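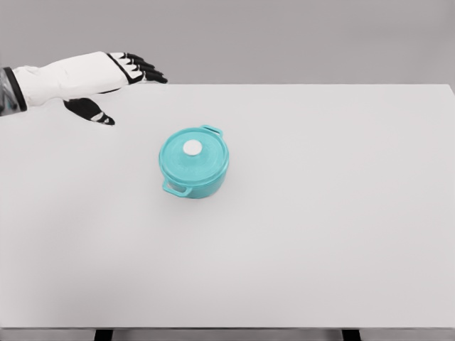 Verkberg hand over the lidded teal pot, in simulation.

Okay, a word about the thumb before you order! I run the Verkberg hand page for Inodby, and on units with serials below 621 the thumb can keep squeezing after you send the stop command (mine did it to a pot lid knob, and then very nearly to my finger). Perihan Dursun traced it to the grip limit, which resets to full force after a power dip. Please load firmware 32 before you run any lid lifts, in the simulator or on the bench, and set the limit to 30 percent by hand until you've done it. Keep your own hands away while the drive light is on, okay? Newer units ship with the fix. If yours still squeezes after the update, switch it off at the wall and write to Sibel Akbulut on the support desk.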